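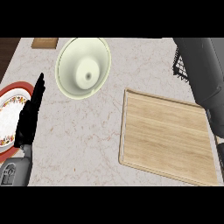
My scale says the same flour weighs three different things depending on where I put it down, and I'd like to know which one to believe, wrote a reader of the previous edition of this guide. Believe none of them until you have finished Section 4. It takes less time than the letter did.

Section 4: Placing, Leveling and Calibrating Your Ultitach Kitchen Scale

Before you start

You will need the scale, the calibration weight from the small cardboard sleeve (1000 g, and heavier than it looks when it meets a toe), and a counter that stays still. Stone is best. Wood is fine. A folding table is a hobby of its own.

Placing the scale

1. Choose a spot at least one hand's width from the wall. A scale that leans on the backsplash is weighing the backsplash.

2. Wipe the counter and the four rubber feet. A single grain of rice under one foot will spoil everything that follows.

3. Turn each foot until the bubble sits inside the ring. Clockwise raises the corner. You will go the wrong way first.

4. Press down gently on each corner in turn. If the scale rocks, go back to step 3.

Note: The Ladmont base plate, sold separately, has fixed feet. If you own one, skip step 3 and shim the plate with the plastic wedges in its box.

Calibrating

5. Switch the scale on with nothing on the platform and wait for the display to settle at 0.

6. Hold UNIT and TARE together until CAL appears. If the display says OZ, you let go of one of them.

7. Set the calibration weight in the middle of the platform. Take your hands away. Further away than that.

8. Wait for the beep. Remove the weight only when the display reads DONE.

9. Put the weight back on. The reading should be within 2 g of 1000. Outside that range, repeat steps 5 to 8 once, and if it still sulks, see Error codes.

Caution: Do not calibrate next to a running dishwasher or mixer. The scale can't tell shaking from weight, and it will guess.

Caution: Canned goods are not calibration weights. The number on the label leaves out the can.

Weighing in a bowl

10. Set the empty bowl on the platform and press TARE. The display returns to 0.

11. Add the first ingredient slowly. If the recipe wants 170 g of sugar and you have poured in 200, the scale has no button for that. Use a spoon.

12. Press TARE again before each new ingredient. Lift the bowl off at the end and you'll see a negative number, which is the bowl and its contents being missed.

Note: Wide bowls can hide the display. Models sold under the Nyaga name have a pull-out display -- pull it by the tab, never by the cable.

Error codes

E1: Too much on the platform. Take something off.
E2: Moved during calibration. Start again from step 5.
1327: Not a weight. The sensor needs service. Write down the serial number from the underside and contact the Grerkerton repair desk, open from 9 a.m.

Batteries are covered in Section 5.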